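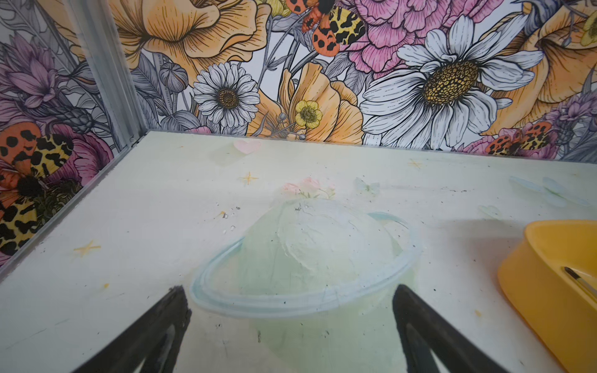
Figure 3. Wrist-camera view of the decorated test cell, with the gripper open on either side of the painted dome.

4.2 Tidying a surface that is full of pictures

I went into this part of the study expecting it to be the easy one. We had already tried the arm on plain worktops in the Brusano kitchen, and it coped well enough there, so Letay Tesfamariam and I thought a bit of pattern would slow it down and not much more. We were wrong about that, and I'd like to spend a page on why.

The chore itself is dull. The arm has to clear whatever is standing on the floor panel, leave alone whatever is only drawn on it, and then go back over the panel for crumbs and specks. Any child who has tidied a bedroom can do it. For the machine, the first half of the job is working out which things are things. Our panel has a heart, stars and butterflies on it (Figure 3), and the walls are papered with flowers and moths in fine black outline. The dome has a ring painted round it like a planet's, and that ring gave us more bother than anything else in the cell. In early runs the planner treated it as a rim that could be gripped, and the fingers closed far too low.

We ran 556 attempts in all, split between our own lab and the Meireles workshop. I won't repeat the full table, but the pattern was clear to all of us watching. Picking up the dome got better quickly once Hagos Kassa retrained the depth model on curved, bumpy shapes. Pale decorations on the white panel were mostly ignored, as they should be. The bold ones on the walls were not, and the arm went for a moth often enough that Feven Woldegiorgis put in a rule keeping the fingers 40 mm clear of the back wall. It's a crude fix - I'd rather the thing knew what wallpaper was - but it let us carry on.

Cleaning was another matter. Small dark specks and light scuffs look rather alike from the wrist, and the only way we found to tell them apart was to wipe and look again. A speck usually goes and a scuff stays put. We allowed five wipes per patch before the arm had to give up, and almost 100 patches reached that limit. A person would have shrugged after two.

So can it do the chore yet? With someone nearby, yes, slowly. I wouldn't leave it alone in a child's room, and Aitana Segura, who ran the Meireles sessions, is more doubtful than I am. Her view is that our cell is still far too small and still for us to say much about a real home. We take that up in Section 4.3, where the Gasutberg flat is used with people walking about in it.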